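Chapter 6
Choosing Software for Keeping Terms

In this chapter you will learn what a term base is, how it is different from a translation memory, and which points a small company should check before it pays for one.

A company that writes in many languages uses the same words again and again. If each writer chooses the words alone, the customer reads two names for one part and thinks there are two parts. A term base is a list that keeps one approved word for each idea, together with its meaning and its form in every language.

Our case is Brullum, a firm which sells its products in nine countries. In July its writers moved their old spreadsheet, with 3,695 entries, into a program called Wevia. The import was finished in one afternoon, but the cleaning of double entries took six weeks. We will come back to this case in section 2, where Wevia is compared with Admasu and Tristura.

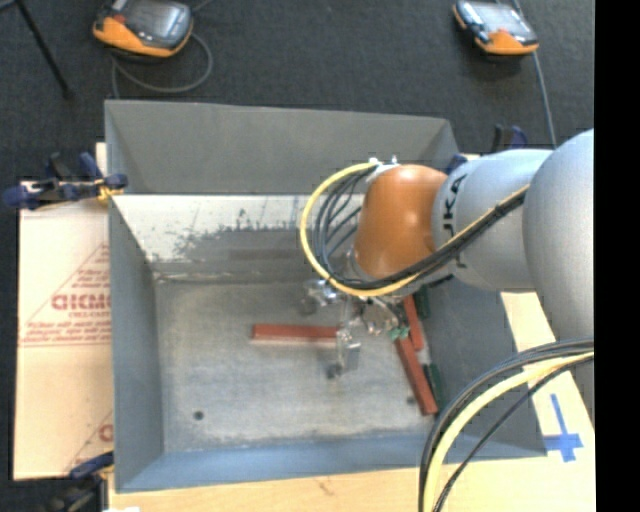 Can a translation memory do the work of a term base?
Only in part. A translation memory stores whole sentences that were translated before. It does not tell the writer which word is approved and which word should be avoided.

Before you go on to the first section, write down five words from your own work that have more than one name. You will need them for the exercise on duplicate entries.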